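Section 4: Setting up Flatwood on an old desktop

I wrote this part after putting Flatwood on my own spare machine, so you're getting the order I did it in, minus the evening I lost to a bad cable. Flatwood is the little home server that keeps your photos, music and scanned paperwork in one place, and it really isn't fussy about what it runs on. If your old PC still switches on, you're probably fine!

Before you start

You'll need the desktop, a network cable, a USB stick with Flatwood already copied to it (see Section 3) and a screen and keyboard you can borrow for an hour or so. I'd also have a cup of tea ready, as step 6 is slow.

Check the memory first. Flatwood will start with less, but it gets sluggish once you've got a decent pile of photos in there, and adding a stick now saves you shutting everything down later.

Caution: switch off at the wall and pull the power lead out before you take the side panel off. Touch a bare metal part of the case before you touch anything inside.

1. Lay the tower on its side with the open side facing up. It's so much easier than crouching under a desk with a torch in your teeth.

2. Find the memory slots on the motherboard. If there's a free one and you have a matching stick, open the clips, line up the notch and press down evenly until the clips close.

3. Have a quick look for dust while you're in there. I use a soft paintbrush and go gently round the fans. 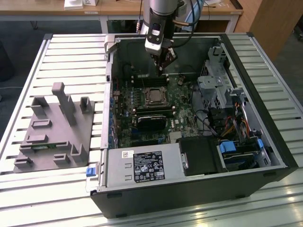 Tower on its side with the panel off, ready for steps 2 and 3.

4. Put the side panel back on, stand the tower up and plug in the screen, keyboard and network cable. Power lead last.

5. Push in the USB stick and switch on. Keep tapping the start-up menu key (F12 on mine, but yours may be F2, F10 or Esc) and pick the stick from the list.

6. Choose "New home" and then the disk you want to use. The copying counter sits at 87 per cent for ages – leave it alone, it's sorting out the music index.

Caution: "New home" wipes the whole disk. If there's anything on it you'd miss, stop and copy it off first.

7. When it asks for a name, type something short without spaces. I called mine Wiltach, after the house we used to rent, and I've never had to think about it again.

8. Take the stick out when you're told to, and let the machine restart.

Note: if you get a black screen with a blinking line, the stick is probably still in. I've done this more than once.

First things to change

Sign in from another computer using the name you picked, then go to Settings and have a look at these.

Sleep timer: it's set to 300 seconds out of the box, far too short if you're playing albums. I switch it off completely.

Backup copies: mine is set to 2, one on the second disk and one on a drive I keep at work.

Theme: pure taste, but Villanueva is lovely and easy on the eyes at night. Wimamlow is the bright one.

Temperature warning: I leave it at 79 degrees. If it keeps going off, check that the vents aren't pushed up against a wall.

Once you're happy, unplug the screen and keyboard and tuck the tower wherever it's going to live. Adding people and shared folders is in Section 5.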